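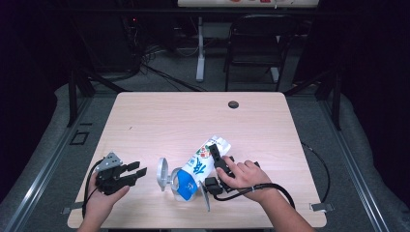 Cosimo Pellegrini wrote to me that a small company has no business rewriting its own invoice numbering, and that if the package leaves gaps in the series, the users should learn to live with gaps. He has put in more of these systems than I have, so I took the point seriously. I still think he is wrong, and the reason is worth setting out at some length.

The case he was answering is the one I described in December. Vustberg, a parts wholesaler, moved from an old ledger to Fetard. In the old program the invoice number was given out at posting. In Fetard, as delivered, it is given out when the draft is opened. Anyone who opens a draft, gets a phone call and deletes it has used up a number. In the first quarter they had 398 missing numbers, and the auditor wanted an explanation for every one.

Cosimo's view is that this is a training matter. Tell people to cancel drafts properly so that a record stays behind. That works on a quiet morning in an office with four people. At Vustberg there are 25 people who can open a draft, and half of them are standing at a counter with a customer in front of them. They will press whatever button makes the window go away.

The other common answer is to customize. A consultant offered to change the posting routine directly, and the price was fair. I would have said no to that as well. Once you edit the posting routine you own it, and every update has to be merged by hand from then on. I have seen a Pinto installation stuck three versions back over one changed line in the tax calculation. The person who changed it had left, and there was no comment in the code.

What I argued for sits between the two. Fetard lets you use two number series on the same document, one for drafts and one for posted invoices. It is a setup page. No code is touched. The draft series can have as many holes in it as it likes, and the posted series takes its next number only when the posting goes through. Setting it up took 30 minutes, most of it spent agreeing on a prefix.

There are costs. The number on the draft is no longer the number on the invoice, and customers who were quoted a draft number over the phone will ask for it later. You need the draft number as a searchable field on the posted document, and it has to be printed somewhere on the page. Reports that joined on the old number have to be checked one at a time. Vustberg also sends its invoices to Hukton for scanning and storage, and the import there expected a fixed length, so the new prefix broke it for a day.

I consider those fair costs – they come once, and you can list them in advance. Gaps come every day, and the work of explaining them lands on the bookkeeper, who didn't choose the software.

Where I agree with Cosimo is on timing. The series should be decided before the opening balances are loaded. Changing it in the middle of a year means two formats in one set of books, and you will be explaining that to somebody as well. If you are already in the middle of a year, keep a log of deleted drafts until closing and switch on the first day of the new one.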